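November 3, 2025

Left the flat before it was light and had the cell powered up by half past seven. Sanna had left a note on the desk saying she had merged the new transforms, so the first job was to check I still had a planner that started. It did, after I deleted the old build folder. I should make that part of the script and I keep not doing it.

The main work this week is the wall problem. When an object sits against the side of the bin, the grasp planner still likes to come at it square, and the fingers end up planned through the metal. The collision check throws those out, which is fine, but it throws them out late. We spend most of the cycle scoring grasps that were never going to be allowed. In October the log showed 66 candidates sampled for one object by the wall and 5 left at the end. I moved a rough check against the bin planes to the front of the queue, before scoring, and tidied up the margin so it is one number in the config instead of three numbers in three files.

Anjana Barua rang from Sillville at ten to ask how the sloped panel was modelled. I had to tell her it was modelled as a box, which was true until this morning. She was polite about it. I measured the slope again and put it in properly as a plane with its own normal. That took until lunch, mostly because I had the sign wrong and the planner thought the whole floor was inside the panel. 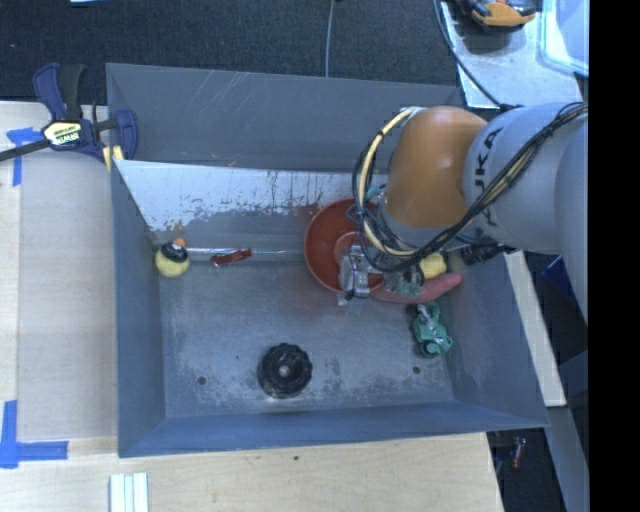

KUKA arm at the bin, gripper down by the red-orange bowl.

The bowl is the awkward one. It lies where the panel meets the floor, so there are two surfaces to keep clear of, and the arm blocks part of the view once it is down there. The segmentation also gets confused by the metal, which picks up a faint red from the bowl. On two runs the mask spread on to the panel and the centre came out too far back. I have put in a limit on how far a mask may grow past the depth edge. It is a blunt fix. Sanna thinks we should take the depth image alone for anything touching the panel, and she may be right, but the clear or silvery tube hardly shows up in depth at all, so that would swap one problem for another.

Ran 28 attempts in the afternoon with the new check on. Planning time came down to just over 6 seconds a pick, which is still slow but I can sit and watch it without wanting to make tea. I have not gone through the failures yet. The logs are copied to the Pludik drive, in the folder with the date on it, with the config next to them this time.

One thing to look at tomorrow: the wrist turned the long way round twice when the short way was free. I suspect the cable limits are being applied to the wrong joint after the merge. Need to ask Sanna before I touch it.

Otunby want the write-up by the end of the week. I have a title and half a page. Home by seven, soup, bed early.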